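4. Setting up your Canada Day quiz in Lukach

Right, you've made your account and you're staring at a blank host screen. Don't panic! I've run this thing every holiday since we started it in Clollosside, and it takes me one cup of tea.

1. Open Lukach and choose New Event, then Holidays. Scroll past Easter (it's a long list) until you get to July.

2. Pick your question pack. There are 211 questions in the Canada Day one, covering how the day used to be called Dominion Day, the name change in 1982, the anthem, the flag and so on. I usually take 80 and let the program shuffle them.

3. Set the number of rounds. I like 6, with a break for cake in the middle.

4. Type in your team names. Accents work fine now, so Québec can finally have its hat on.

Note: if you bought the older Drakine pack, its history round overlaps with ours. Turn one of them off or you'll get the Fathers of Confederation twice, and your uncle will gloat both times.

5. Press Save before you press Preview. I've lost a whole evening's work the other way round.

Caution: Reset Scores clears every team, on every device, and there's no undo. Keep a paper tally going as well, just a plain sheet with a column for each team and a marker that still writes.

6. Print the answer sheets from the Llanos menu, top right. Choose the large type if you're playing outside, it's much easier to read once the sun's going down.

Thanksgiving hosts, your pack goes up in September and the steps are the same.

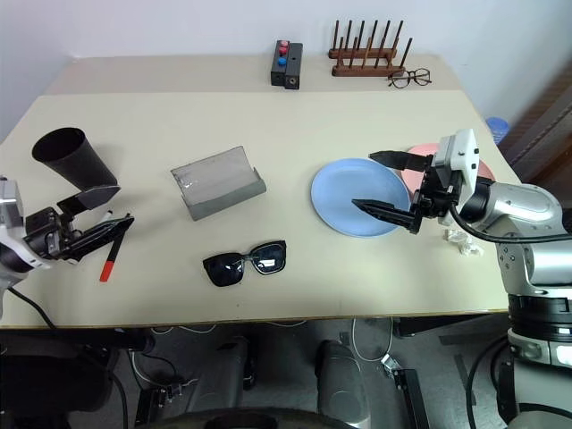
Red-capped marker and grey case on the table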